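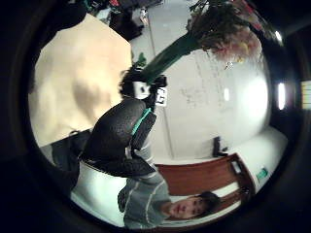 Automation in the Bouquet Line: Questions from Our Staff

Last updated 2021-07-17

Since the announcement in July we received many questions from colleagues at Kirkier, on paper and by mail. We collected the most frequent ones on this page and tried to answer them in plain words. If your question is missing, please write it to the office or put it in the box near the time clock.

What exactly will be automated?

In the first stage, only the moving of finished bouquets. A robot arm from Sedico will take a bouquet by the stems, turn it and place it in a transport bucket. The tying and the choice of flowers stay with the florists. The labels and the loading of the carts also stay as they are now.

Why did you choose this step?

It is the step which people complained about most in the health survey. On a normal day the line makes 1,806 bouquets, and each of them is turned by hand at the wrist. Before Mother's Day it was nearly 2,449 in one day, and several colleagues had pain in the arm for weeks after.

Will somebody lose the job?

No job will be cut because of the first stage. This is written in the agreement with the staff council, and you can read it in the office. For the second stage there is no decision yet, so we can not promise anything about it today. We know this answer is not comfortable, but we prefer to say it like this.

I work at the bucket station. What happens with my place?

The bucket station will have one person per shift in place of three. The other two places move to quality check and to the small orders table, where we have had too few hands for a long time. You can say which one you prefer. The hourly pay stays the same, also during the training weeks.

What is the gripper tool that some colleagues are using?

It is a hand-held gripper with a camera on it. You hold it and pick up a bouquet the way you normally do it, and the movement is recorded. The Sedico arm learns from these recordings. Until now we have 1,072 usable ones, and the supplier asks for more with thick stems, because these slip the most.

Do I have to take part in the recordings?

No. It is voluntary, and you can stop at any time without giving a reason. The time counts as working time. Please use gloves with the tool — the handle presses on the same place of the hand if you use it for a long session.

Will the recordings be used to measure how fast I work?

No. The recordings are saved without name and without personnel number. Shift leaders have no access to them. A face can come into the view of the camera, and for this reason everybody who is in the room must agree before the recording begins. If you find later that you do not want to be in it, tell the office the day and the hour and it will be deleted.

Is the arm safe when I stand near it?

The arm works behind a low fence with a light barrier. When you reach over the barrier, it stops. To start it again you must press the blue button, and only trained persons may do this. Please do not lean buckets against the fence, also not for one minute.

What if the arm damages the flowers?

In the trial, 596 bouquets were moved by the arm. Roses and carnations were fine in most cases. Tulips were not good, the stems were pressed too much, so tulips remain with hand work for now. If you see broken heads or crushed stems, put the bouquet on the yellow cart. It is not counted as your mistake.

What is Planus?

Planus is the new planning program. It shows on the screen which order comes next and if it goes to the arm or to the hand table. The old paper list from Tanui stays valid until the end of the trial. When the two say different things, follow the paper.

Who teaches us?

The training has two parts. The first is a half day with the supplier, in English, with a translator if you ask for one before. The second is on the line, together with a colleague who was in the trial. Everybody gets both parts, also part-time and seasonal staff.

Can I go back to my old task if I do not like the new one?

Within the first eight weeks, yes, if there is a free place in it. After this time the normal rules for change of task apply. Ask for the form in the office.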